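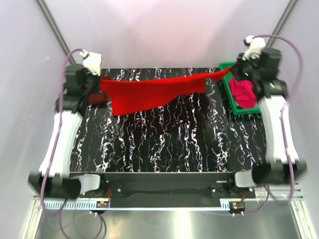 Steinar Stougaard Would Like You to Keep Your Laundry Basket

Steinar Stougaard has been asked when the robots will do the laundry so many times that he has started answering before people finish. "Which part?" he says. "Laundry is a dozen jobs wearing one name."

He runs the cloth bench at Matlala, a small outfit above a tile showroom, where pairs of robot arms spend the working day picking up fabric, pulling it straight and, on a good Thursday, folding it. He has been at it for five years. Before that he taught arms to stack boxes, a period he recalls the way other people recall being single.

"A box stays a box," he says. "You pick up a cloth by one corner and you have a different object. Pick it up by two and you may have a third one, with a twist in it."

The twist comes up a lot. Getting hold of two ends is the part visitors clap for. Getting hold of the two ends you wanted is where his afternoons go. An arm that grabs a bunched edge will pull just as confidently as one that has found a corner, and the result is taut along the top and a mess below.

I ask how long a towel takes. On the current software, named Hestero after somebody's sailboat, the arms need 60 seconds to get one flat and folded when things go well. And when they don't? "Then we have lunch."

My own best time, at his bench, with him watching and a little nervous, was seven seconds. He was gracious about it. "You have been practicing since childhood," he said. "Also, you did it badly."

He is less gracious about the videos. A rival demo, the Wendivgate clip, made the rounds in October and had his mother calling to ask whether he still had a job. "It was a T-shirt, already flat, on a table," he says. "I told her, ask it for a fitted sheet." She asked him for one instead. He can't fold those either.

So what would he trust a machine with today? Hand towels, he says, of one size, for somebody with a lot of them and no hurry. A gym, maybe. He would not send one into a home with a toddler, a cat or a sock drawer. Shop floors come first, where somebody is paid to keep the bins in the same place.

He gives the mixed basket three more years, then looks as though he wants that back. "Write that I said it cheerfully," he says.

At home Stougaard does his own wash on Sunday nights. Most of it, he admits, goes on the chair.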